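March 1, 2025

Card reader bench, contactless limit and PIN fallback. Continues from the February notes.

Aim for this session was to find out why the Paredes terminal asks for a PIN on some low-value contactless payments and lets others straight through. Gerrit Mabaso logged the fault last month and thought the counter on the card was to blame. I suspected the terminal settings.

Setup as before: Paredes terminal on the test host, Zonine test cards, Bellumeo log viewer on the laptop. No live accounts. Test PINs are in the sealed envelope in the cupboard and should go back there. I found one written on the sleeve of a card again. Sleeve shredded, card reissued with a new PIN.

Run A. Card 1, fresh counter, 300 payments of the same small value, one every few seconds. The host asked for a PIN after every fifth tap, as the issuer profile says it should. No unexpected prompts. Counter went back to zero after each good PIN entry.

Run B. Same card, but with the terminal restarted at intervals. 13 unexpected prompts, each on the first tap after a restart. The card counter was not at its limit in any of them. So the card is in the clear and Gerrit's idea can be dropped.

Run C. Restarted the terminal, then left it alone until the host link showed green before the first tap. No unexpected prompts. The terminal treats "host not yet reached" as a reason to ask for a PIN. Safe enough behaviour, but it is not in the Stonex integration guide, and the message on the display ("Insert card and enter PIN") gives the customer no clue.

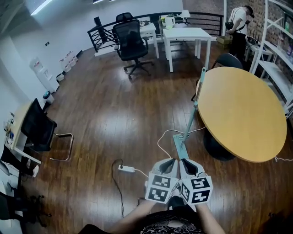
Fig. 1. Round table, pole and power strip.

Notes on PIN entry. With the privacy shield fitted, the keypad could not be read from either side at standing height. Without it, Ifor Lloyd got three of the four digits from the next stool along, first try. The shield clips off with a thumbnail. I would like it screwed down on anything that leaves this room. The key tone is the same for every digit, checked on the recorder, so nothing to gain from sound.

Wrong PIN handling. Three wrong entries block the card, as expected. Pulling the card out after the second wrong entry and starting again does not reset the count. Tried on cards 2 and 4 with the same result. Card 4 is now blocked and needs the unblock script before anyone uses it.

Receipts. Merchant copy prints the last four digits of the card number only. Customer copy the same. The Bellumeo log, however, keeps the full number when the debug level is set to high. These are test numbers so no harm done, but the level must be set to normal before the log viewer goes anywhere near a real till. I have changed it on the laptop. Ifor to change it on the shared build.

To do:
Write up the restart fault for Stonex, attach logs from runs B and C.
Ask Paredes if the display text can be changed for the offline case.
Repeat run B with the older firmware.
Unblock card 4.
Order shield screws, M2, short.

Test cards counted back in and locked up. Envelope resealed and initialled.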